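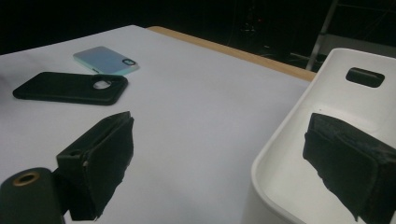
4.2 Placing the phone cases on the worktop

Applies to the Taritix sorting table, white top.

1. Wipe the tabletop with a dry cloth. Do not use solvent cleaners on the white surface.

2. Lay each case flat with its back facing up. The camera cutout must be visible from above.

3. Set the black case nearer to you and the light blue case behind it. Both may lie at an angle to the table edge.

4. Leave a gap between the two cases. Do not stack them or let the rims overlap.

5. Check that the white surface shows through the camera opening of the black case. If it does not, remove any insert or protective film.

Note: The finish of the light blue case shifts toward lavender under some lighting. Sort it by the color code on the packing slip.

Caution: Keep cases at least 40 mm from the tan edge strip. Do not load the table with more than 30 kg.

To store cases after sorting, see 4.3, Filling the Niven trays.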